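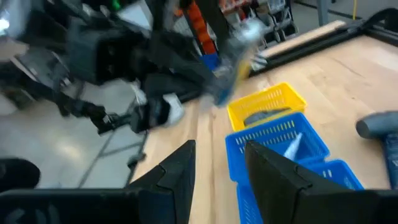 Jorkosico is recruiting participants for a study of moisture loss in oil-finished kitchen worktops. The study compares 2 finishing oils, Brannigan and Clutilness, applied to solid wood surfaces in homes that are in daily use. Surfaces must be bare or oiled wood. Pale tops made of planks with a visible grain, in the butcher-block style, are preferred because changes in color are easier to record on them. Varnished, laminated or painted tops cannot be included.

What participants do

Each household is assigned one oil by random draw. A technician sands a test strip along the back of the worktop and applies the first coat. The household then uses the kitchen as normal for 9 months and keeps a short weekly log of cleaning products, spills and any re-oiling. Moisture readings are taken with a pin-free meter at the start, at the midpoint and at the end. Each visit takes less than an hour. No samples are cut from the surface.

Who can take part

We need 387 households. Applicants must be 18 or over, own the worktop or have the owner's written consent, and expect to stay at the same address until the last visit. The worktop must have been installed for at least a year. Homes with underfloor heating are eligible but must say so on the form. Households where anyone has a nut or linseed allergy are excluded.

Payment

Participants receive $200, half after the midpoint reading and half after the last one. A household that withdraws before the midpoint is not paid, but the test strip will be sanded back and refinished on request.

How to apply

Complete the screening form and attach the installer's invoice or another record of the wood species, if available. Forms are reviewed by Llinos Llewellyn in the order received. Questions about the test method should go to Hinata Matsuda, and questions about consent or data storage to Aled Gronow. Applications close at 5 p.m. on the last working day of May. First visits are scheduled by postal area, and applicants will be told their visit window by email.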